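# Meva Recipe Notes: a data card

3 min read

Print | E-mail this page

Meva is a collection of home recipes written down by people who cook from memory, along with the corrections they sent in once they saw their own words typed up. It started at a kitchen table in Brudotden with a shoebox of index cards, and it has grown slowly and happily ever since. If you've ever tried to follow a card that says "flour until it looks right," you already know why we wanted to keep these somewhere safe!

## What's in it

There are 32 recipe files in the main folder, each one a plain text file with a title, the ingredients, the method, and whatever the cook wanted to say besides. (Some of them wanted to say a great deal. The plum dumplings file has a long stretch on a cousin's wedding, and we left every word of it in.) Next to each recipe is a notes file holding the changes, with the newest at the top.

The folders are laid out like this:

- `recipes/` holds the recipes as first written down
- `notes/` holds corrections and second thoughts
- `measures/` is a table turning "a teacup" or "a good handful" into grams, cook by cook
- `old/` has drafts we couldn't bear to delete
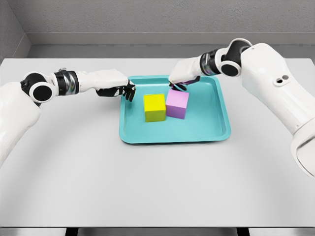
The measures table deserves a few extra words. A teacup in one family is a good deal bigger than a teacup in the next, so please don't average them. Each row carries the initials of the cook it belongs to, and the soup recipes in particular go badly wrong if you borrow somebody else's ladle. We weighed everything on the same Probert kitchen scale, twice over, and wrote down the second reading.

## Using the files

Everything is saved as UTF-8, and the accents in the dish names matter, so check that your editor keeps them. Oven temperatures are in Fahrenheit. Where a cook only ever said "hot" or "a slow oven," we kept the phrase and put our own guess in square brackets after it. Baking times can be off by up to 20 minutes in the older bread recipes, which were made in a wood stove, so stay close by and use your nose.

## Known problems

The February update mixed up the two honey cakes. If your copy of `honey-cake-2.txt` calls for buttermilk, you have the wrong one and should download it again. The Bamier pickle file is missing its vinegar amount, and we're still hoping to hear back from the family on that one. The rye loaf has been argued over more than anything else in the collection, and the argument lives on in its notes file.
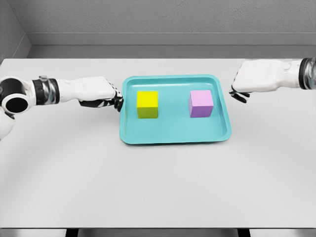
Mabli Maddocks wrote in to say that the rye needs a longer rest than we gave it, that her mother left the dough overnight under a damp towel, and that anybody in a hurry should make the soda bread instead. We've added her version as `rye-loaf-b.txt` and kept the first one beside it, and you're very welcome to bake both and tell us how you got on.

## Sharing and credit

Cook from these, print them, scribble on them, pass them along to your neighbors. If you put a recipe in a newsletter or on a website, please name the cook given at the top of the file. We'd ask you not to sell the collection as a book, as several families only agreed on that understanding.

Corrections can go straight into the notes file for the dish, with your name or initials. New recipes are always welcome, and handwritten is fine; we like typing them up.

Last updated 2025-05-01

This site uses cookies to remember your settings. Accept | Manage choices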